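We had been meaning to visit the Wandier open day ever since they moved into the big hall, and on 13th July we finally made the trip, all 104 miles of it, with a thermos and far too many sandwiches. I'm so glad we did! Everyone was friendly, and we were waved straight in.

What I liked best was simply how roomy it felt, with the dark ceiling and the long row of lights running away down the hall, and those nice broad white tabletops (I would love one for my sewing room).
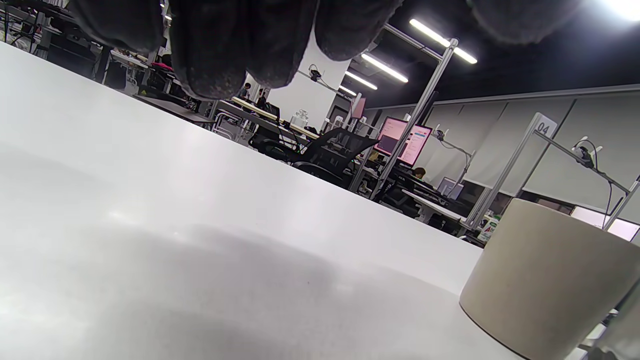
I have a weakness for plain cups in stony, creamy colors, so I was happy to spend a good while chatting about glazes with a lady from Meren, who had strong opinions on handles. We stayed over 2 hours in the end – we had planned on one – and then had soup and pie at the little place across the road before the long drive home.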